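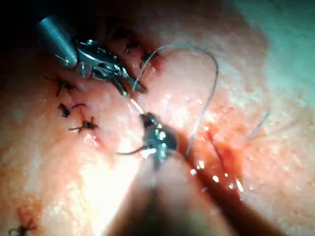

Working on a row of stitches, seen from very near.

About Undilance

Undilance is a small school for surgical stitching. We teach one subject, how to close tissue with needle and thread, and we have taught it to 1720 surgeons and trainees.

The school was started by Dede Dankwa, who was a general surgeon before she became a full-time teacher. She had noticed that many young colleagues could name every kind of stitch, but their knots slipped and their spacing was uneven. Her first course had five students and one borrowed room. Today we have our own rooms on the upper floor of the Gernov building, and the smaller one is still called Arthur after the man who let us use the first.

What we teach

The basic course takes 26 hours. In the first part the students learn only the needle: where to hold it on its curve, at what angle the point should meet the tissue, and how to turn it so that it follows its own arc. This sounds like little, but most of the tearing we see comes from pushing a curved needle in a straight line.
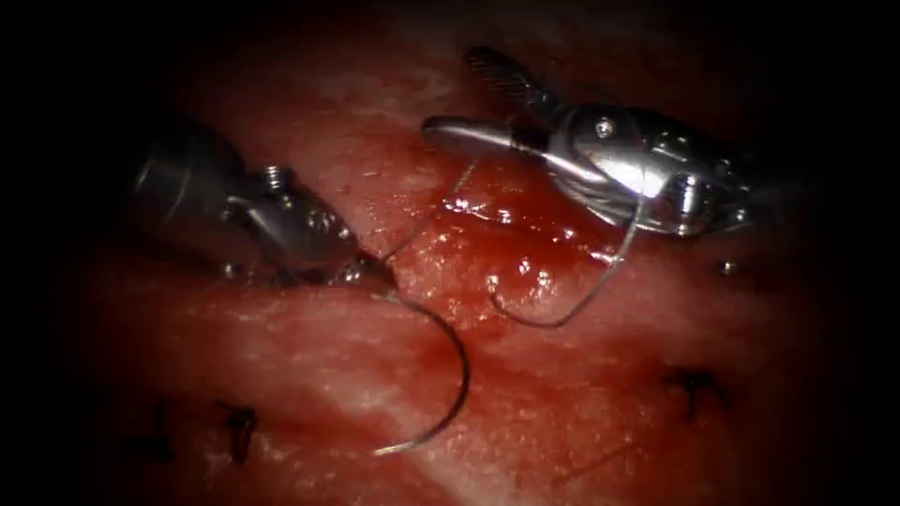 When the needle is under control we go on to spacing and depth. Each bite should have the same distance from the edge as the one before it. Our teacher Ewurabena Zakaria asks her students to stop after every few stitches and look at the whole line before they continue — a habit that she still keeps herself.

The last part is for thread. We practice how long to leave the tail, how to make a loop without crossing the strands, and how much tension a knot can have before it cuts into the tissue.

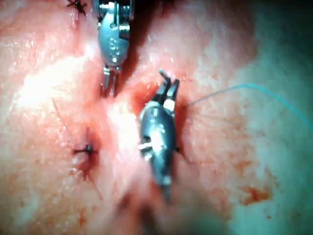
Fine thread needs special patience, and there is a separate evening class for it, taught by Aurelia Manole. The groups are kept small, and students may repeat the class in the same year without a second fee.

Who we are

Dede Dankwa, head of the school
Ewurabena Zakaria, basic course
Aurelia Manole, fine thread and knots
Đạt Vi, materials and room preparation
Akosua Bonsu, registration and questions

Visits

You are welcome to watch a class before you register. Please write to Akosua first, so that she can tell you which room is used. The next basic course begins in November.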